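4. Placement testing and class allocation 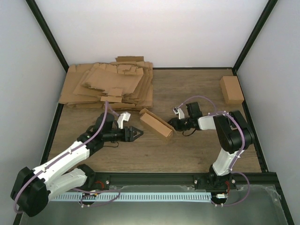
Figure 2. Stack of flattened cardboard box blanks on a wooden tabletop.

Students who enrol in a general English course at a private language school are usually placed by a written test, a short interview, or both. The two schools in this study, Beaulieu and Tretano, followed different procedures. Beaulieu used a 60-minute grammar and reading test with no spoken component until February, when a short interview was added. Tretano had used an interview from the start, with the written test reserved for students whose level was unclear to the interviewer.

Both schools recorded the initial level of each student, any change of level requested in the first fortnight, and the person who made the request. We obtained 1226 placement records in total. Two were excluded as duplicate enrolments, leaving 1224 for analysis. Each school taught 7 levels, from beginner to advanced, and the level descriptors were close enough to be compared without conversion.

4.1 Requests to change level

Most requests were made by students and not by teachers. In the written-test group, the usual request was to move down. Teachers' notes on these students often mentioned sound grammar and hesitant speech, particularly among learners who had studied English at school for a long time but had rarely used it outside the classroom. In the interview group, the usual request was to move up, and the reasons given were more varied. Several students wrote that the class was revising tenses they already knew. Others wanted to join a friend or a sibling, or needed a timetable that fitted around shift work.

We coded requests of this last kind separately. They say little about the accuracy of the placement, although they take up the same amount of staff time. A director of studies who sees only the total number of changes could easily conclude that the test is at fault when the timetable is the real difficulty.

4.2 The interview

Interviewers at both schools worked from the Prirnik prompt cards, which are organised in 3 bands of increasing difficulty. The cards are intended to be used in order. In practice, experienced interviewers tended to skip the first band if the student had greeted them fluently at the front counter, and newer staff tended to use every card. This affected the length of the interview more than its outcome.

A greater source of variation was the treatment of silence. Some interviewers moved on to another question after a short pause, while others waited. Students who were given time generally produced longer answers and were placed higher. The Pirnis rating sheet, which both schools had adopted, has no box for pauses or prompting, so differences of this kind can't be recovered from the completed forms. We learnt of them only through observation – and the observed sessions were too few to support a firm estimate of their effect.

4.3 Late arrivals

Students who arrived after the first day of term were handled less consistently. At Tretano they were interviewed by whichever teacher was free, sometimes during a class break. At Beaulieu they sat the written test alone and joined a class the next morning. Late arrivals were more likely to request a change at both schools, and they have been kept in the main analysis with a separate code.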